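Search this site Enter keywords Go

HOUSEHOLD EQUIPMENT 531
Handout 4: Compact Refrigerators
Posted Monday by the Course Office

Students shall load the lower part of the compartment first. Leave space between items and the back wall. Racks are to be seated level before anything is placed on them. Read all warning labels before use.

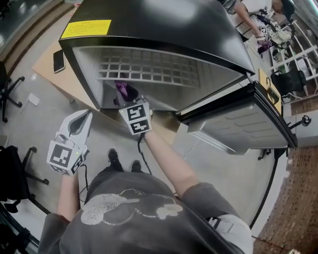
Open the door fully when removing a rack, and close it within 2 minutes. Record the contents on the Honar sheet.

Related items
Handout 3: Shelving
Osby Lab Hours
March Reading List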